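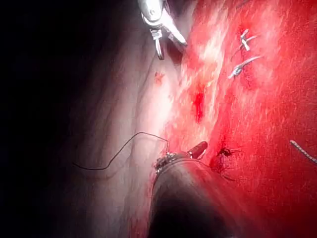
So Claneck College has a new provost, and I have been asked by two separate group chats to explain what a provost is. I've worked here 17 years. I will do my best.

A provost is the person the deans complain to. Before that, the deans complain to each other. The president finds out in the alumni magazine.

Ours is Kalliopi Kouris, who comes over from Danby, where she ran the library and then somehow also ran parking. I asked a friend at Danby how she was. "She reads the attachments," he said. I have never heard a colleague spoken of with such fear.

The other finalist was Gerasimos Fragkou from our own economics department, who gave a very good public talk to a room holding mostly other economists. He has been gracious about it. He has also cleaned his office for the first time since I've known him, so read into that what you like.

Kouris takes over from Achilleas Vrettos, who was interim for what was going to be one semester. It was going to be one semester four times. At his farewell he was given a clock.

I want to be fair to Vrettos. He got the Aravena Hall roof fixed. He got the adjuncts paid on the same day as everybody else, after years of being told the payroll software couldn't do it. The payroll software could do it fine.

He also gave us the Strategic Vision Portal, which has a login page and, as far as I can tell, nothing behind it.
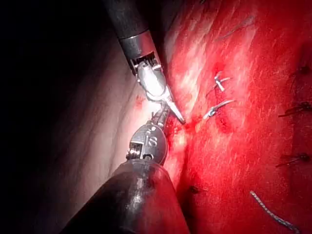 Page last changed: June, 4:40 p.m.

First all-faculty meeting with the new provost was this afternoon. Almost 900 people were invited. The room seats a good deal fewer than that, and there were plenty of chairs.

She started on time. You could see this go through the room like a draft. People were still coming in with muffins.

Her big idea, if I followed it, is that departments should be able to hire for a job in the same year they ask for it. Long silence. Then Yayra Darko from linguistics asked her to say it again, slower.

Régis Vasseur asked about the core curriculum. Régis has asked about the core curriculum at every meeting since I was hired, and every provost has said "great question" and moved on. Kouris asked him what he'd cut. He had to sit down and think. I was honestly a little moved.

No word on the Portal. Somebody brought it up and she wrote something on a card and put the card in her jacket.

She's also moving her office out of the administration building and onto the ground floor of Aravena, next to the vending machine that only takes quarters. Vrettos's old suite goes to the registrar, whose staff have been sharing a copier with the band.

I asked if the vending machine was getting fixed too. She wrote that on a card as well.

Next meeting is in the fall. Bring your own muffin, the budget for those is under review.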